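Kilturard-data list
Subject: Re: [Kilturard-data] How many door episodes before we retrain?
Date: Friday, November 3, 2023

On the door set, the Rondasia side wrote:

> We have 500 usable episodes of approaching and opening doors with
> the hand-held gripper, nearly all from one corridor. The policy does
> well in that corridor and badly elsewhere. Is it worth going on to
> 3,000 in the same place, or should we stop and move? Also, do you
> keep episodes where the operator hesitates or has a second go at the
> handle? We have been throwing them out and it costs us a lot of a
> morning's work.

Move. We went the other way last winter and regretted it. Our first Camenzind set was 3,000 episodes from two rooms, and the held-out score in a third room hardly changed over the last half of it. The next 500 came from 9 sites and did more for us than everything before them. Doors vary more than you expect: lever or knob, which side the hinges are on, a step in front, glass panels, notices stuck at eye level. If all your doors are plain, the policy will treat a sign as something new.

On second goes, keep them. Mark the episode with "retry" in the notes field and leave the whole thing in, including the part where the hand backs off. Ours recovers from a missed handle much better now that it has seen people miss. What we do throw out:

- episodes where tracking dropped for more than a few frames
- episodes where the jaw width was not logged
- anything started before the operator had finished the calibration move

Hesitation is harder. If somebody stops to think for a long time we trim the pause, otherwise the policy learns to stand still. A short wait is fine.

Two smaller points. Check that the clocks on the gripper and the head-worn unit agree at the start of each session and again after the break. We lost 38 episodes to drift and only found out at training time. And write down the lighting. White doors in white walls under strip lights give very little contrast, and you will want to be able to pull those episodes out and look at them on their own.

We add backgrounds with people in them as well. A room in normal use is closer to what the robot will meet, and the faces are pixelated before anything goes on the server.
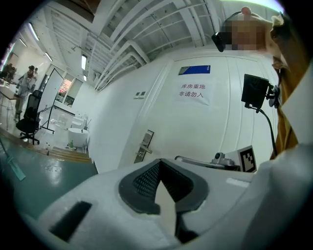
View from the gripper, storeroom door with lever handle, marker card in front. Faces masked.

The Merura converter reads our notes field as it stands, so if you use the same tags we can merge the sets in December without relabelling. I would rather you sent a small batch first. Twenty or so episodes from a new site is enough to check the format.

> Do you balance left-hand and right-hand handles?

Not when recording. We tag the side and sample evenly at training time. Mirroring the images did not work for us, as it reverses the text on the signs and the gripper is not quite symmetrical.

The tag list is in the same folder as the calibration sheet. Let me know if you can't open it.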